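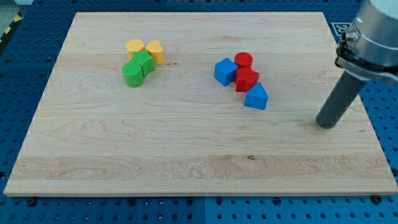
The task at Huttunen's Trerton shop was sorting: yellow and green on the left of the board, red and blue on the right. Amber Dewulf had written it on an index card in April and had not changed a word of it.

The Atau arm pushed. It had a rod for a hand and could not lift. Of 300 runs it had passed 79, and a pass meant every block on its own side with bare maple between.

"Skullinville wants to know if it can clear a bench," said the voice on the phone.

"Whose bench?"

"Anybody's. Screws, rags, a coffee cup."

Amber looked at the green star. "It can move a cup," she said. "It can't pick one up."

"Does the cup stay on the bench?"

She entered 5 in the column for minutes and left the next column blank.

"Send the cup," she said. "Empty."

After the call she went to her own bench, found the broom, and swept up the shavings. It took her two minutes. She wrote that down too, on the back of the card.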